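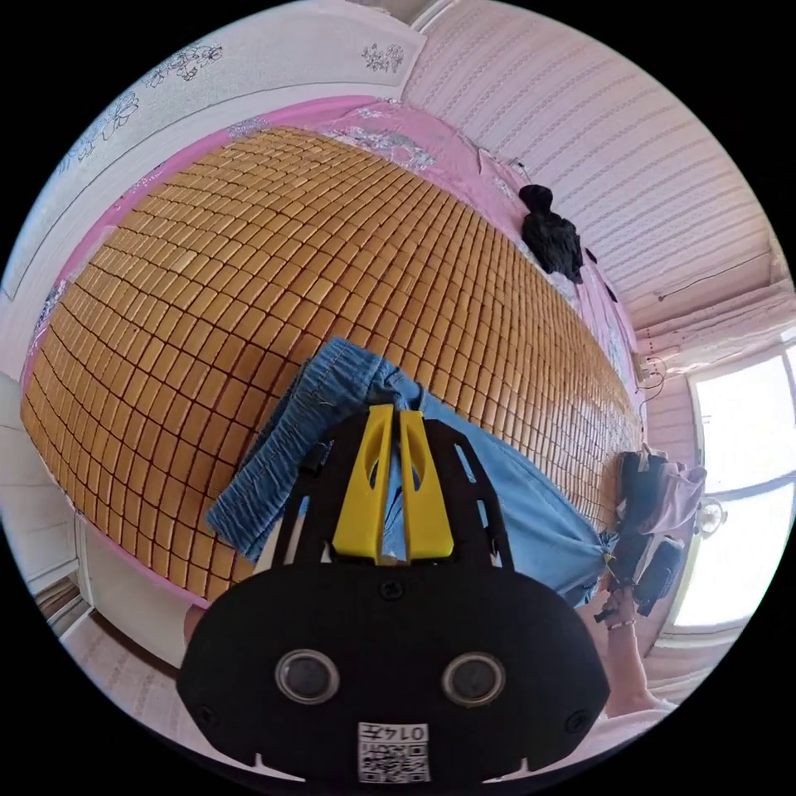

Votent's laundry gripper gets a service book, and new fingers

The Masri, the hand-held gripper that Votent uses to teach its folding machine what to do with other people's shorts, has acquired a maintenance schedule. It took 2358 folds and one long argument over a squeak.

The Wangate firm issued the two-page schedule to its home recorders in April. Until then, looking after a Masri meant wiping it on whatever was being folded, a method that Fouad Azar, who runs the repair bench, describes as "popular".

The new routine takes 18 minutes and has to be done before the first garment of the day. The fingers are closed and checked for a level meeting at the tips. The lenses are cleaned with a dry cloth, the screws on the housing are tested by hand, and the label is read by the phone app so that the bench knows which unit it is hearing complaints about. Both grippers of a pair get the same treatment - recorders had been lavishing care on their favourite.

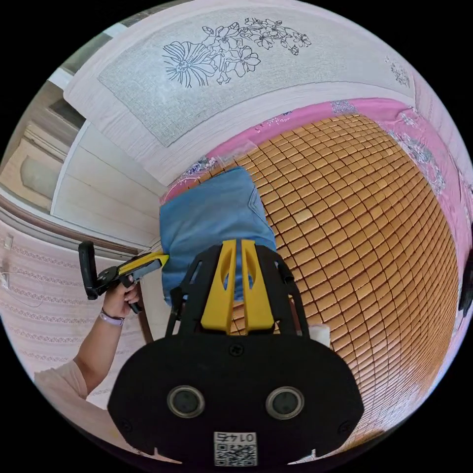 Two Masri grippers and a blue cloth during a home recording.

Fingers cause most of the trouble. They come as moulded pairs, and under the old arrangement they were changed when somebody rang up to say the cloth was slipping. By then, Azar says, the unit had usually spent a week recording how to drop things. They will now be swapped every four weeks, with the old set posted back to Wangate in a padded envelope. A biscuit tin has been tried and is discouraged. 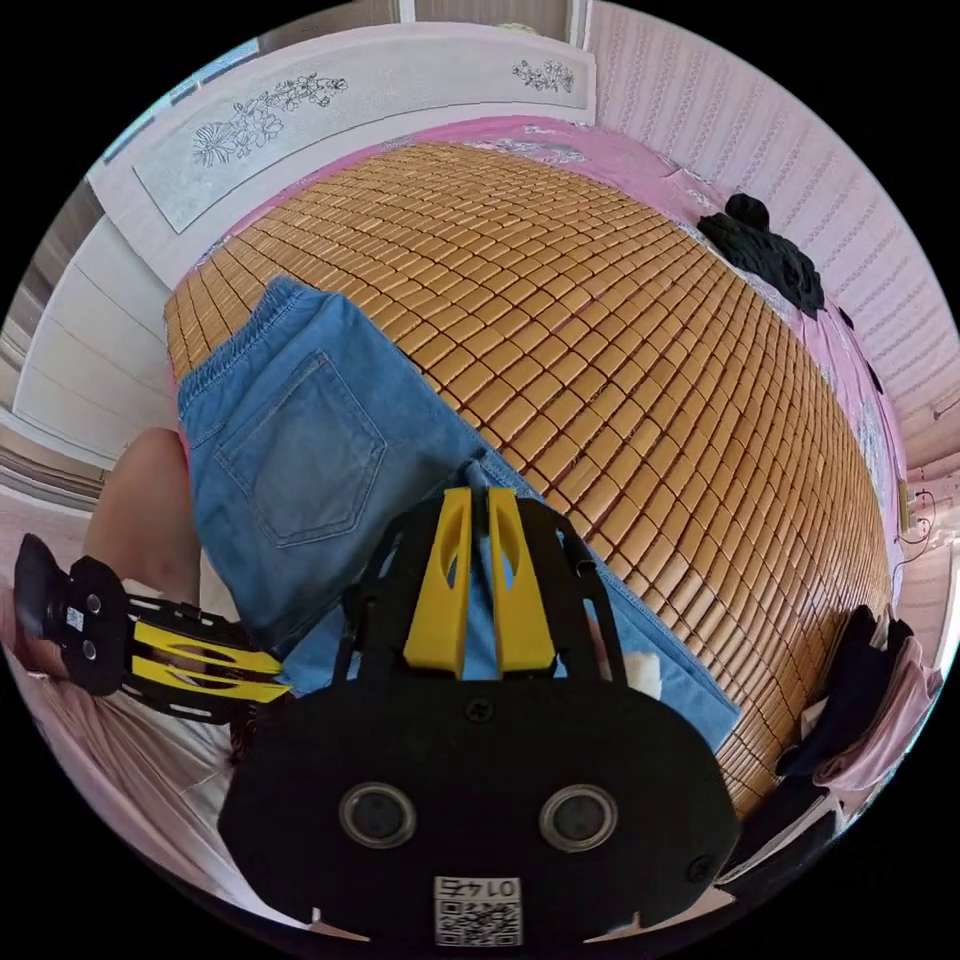
Lint is the other enemy, and the schedule gives it most of page two. It gets into the brackets, packs down behind the finger mounts and in time stops the jaw closing fully. Denim is on the list of garments that call for a brush-out after each session, so a pair of pale blue shorts with an elastic waistband, like those spread on the mat, earns the recorder a few extra minutes with a soft brush. Towels are worse and have a paragraph to themselves.
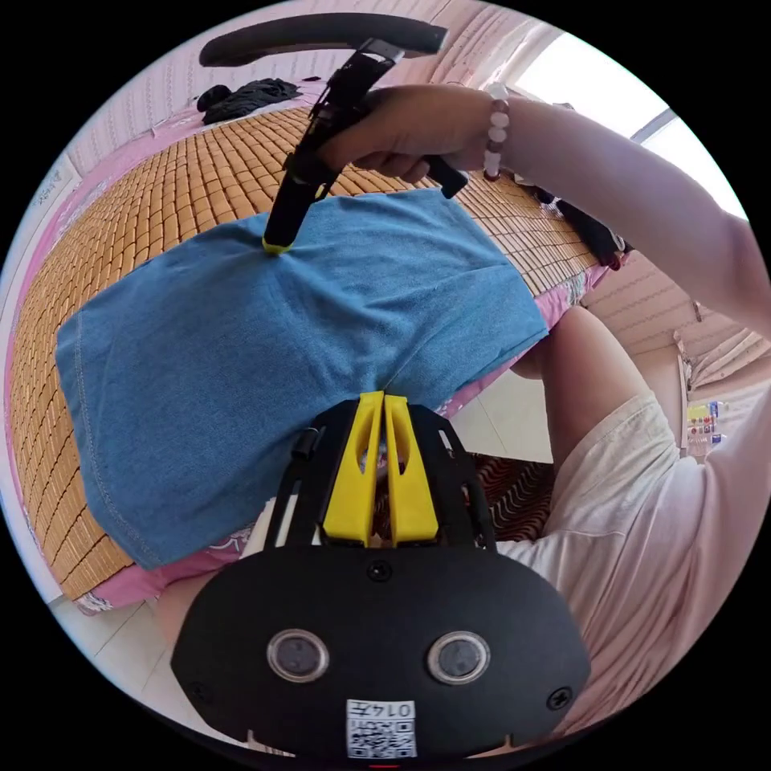
Votent has also dropped the bench test it was rather proud of, in which each repaired unit picked up a square of felt. Felt, it was found, is very easy to pick up. Repaired grippers are now tried in pairs on real clothes and on the sort of surface they will meet in use, whether a table or a bed with a tiled bamboo mat over pink sheets, one tool pressing its yellow tip on the cloth while the other waits at the hem. A unit that passes goes back out by courier.

The squeak was traced to a trigger spring, and seven units have been recalled for a replacement. Azar expects to finish them before work starts on Tuvel, the firm's next model, which is said to need less looking after. He has asked to see that in writing.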